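# Sign firm wants paying again to repair its own sign – do I have to stay with them?

**posted by crumb_and_co**

I run a small bakery in Torkden, on the corner where the old bank used to be. When I took the lease I had a lit sign made by a local outfit called Marnel. Nice people, good sign, and for two years it has said the right thing at the right time of night.

Since September the last three letters have gone dark after 5 o'clock. The name still reads as a word, just a ruder one than I'd have picked, and a fair number of customers have been in to tell me about it personally.

I rang Marnel. They were very sorry. They'd also like 500 to come out and look, before any parts, on the grounds that the warranty covered "manufacture" and the trouble is "probably supply". I asked what the difference was and got a long explanation that seemed to boil down to the difference being 500.

Another sign company, Herusik, say they'd do it for a good deal less, but they want the original drawings and Marnel say the drawings belong to them. So:

Can Marnel hang on to the drawings of a sign I've paid for in full? And is it mad to let one sign firm fiddle about inside another one's work? The landlord, Du Plessis, has no opinion beyond wanting it fixed, which he has now put in writing.

---

**oldladderhand**

I fitted signs for 30 years, so some of this may come out as grumbling.

Three neighbouring letters going dark together is nearly always one power supply. On a sign that size there are probably 2 of them tucked in a box, either behind the fascia or just inside the shop above the ceiling tiles. One feeds the front of the name, the other feeds the back end. Yours has lost the one at the back. The part is cheap. Getting a grown adult up to it with the correct insurance is where your money goes.

On the drawings: unless your paperwork says otherwise, they may well be right that the design drawings are theirs. It sounds daft, and I thought it was daft when I was the one refusing to hand them over. But no competent fitter needs drawings to swap a power supply. There's a label on the thing with the voltage and the wattage. They read the label, they buy another, they go home. If Herusik really can't start without the drawings, I'd ask them why, and listen carefully to how long the pause is.
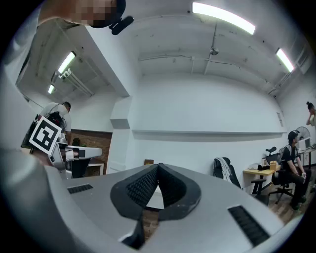 What you do want to sort out first is the paperwork. Dig out the original quote and the invoice and read the small print on the back, or the second page of the email that none of us open. You're after three things: how long the electrical parts are covered, whether anybody else touching the sign ends the cover on the rest of it, and whether a call-out charge comes off the bill if the fault is found to be theirs. That last one is often there and seldom mentioned on the phone.

If the electrical cover is still running, write to Marnel (write, don't ring) and ask them to confirm that the 500 is refunded if a failed part turns out to be the cause. In my experience the price of looking tends to drop a bit when it's asked about in a letter.

And switch the whole sign off in the evenings until it's done. A dying supply can get hot, and half a name isn't doing you much good anyway.

---

**tinawning**

just get a vinyl one. mine has been up for years and has never gone dark because it was never lit

---

**second_floor_left**

Agree with nearly all of oldladderhand's post, but check your lease before you let anyone up a ladder. On ours, the outside wall belongs to the landlord and any work on it needs his say-so, even repairs to something he has already agreed to. You say yours has asked for it to be fixed in writing. Keep that safe – with luck it's all the permission you'll need, and he's given it to you for free while telling you off.

Also look for where the sign plugs in or switches off. We paid for a visit once and the man found that a timer had been knocked out of step by a power cut. It won't be your problem if some of the letters still come on, but I mention it for anyone else reading this with a completely dark sign and a hand on the phone.

As for one firm working on another's sign, it goes on all the time. Ask whoever does it to take a photo of the wiring before they start and another when they finish, and get both sent to you. Then if Marnel come back later and say the place has been butchered, you've something to show them.

---

**crumb_and_co**

Thank you, all. I found the invoice in a drawer under the till with the small print intact. Electrical parts are covered for three years, so I've written to Marnel this afternoon in my politest voice. The sign is off. Two people have already been in to say they preferred it before.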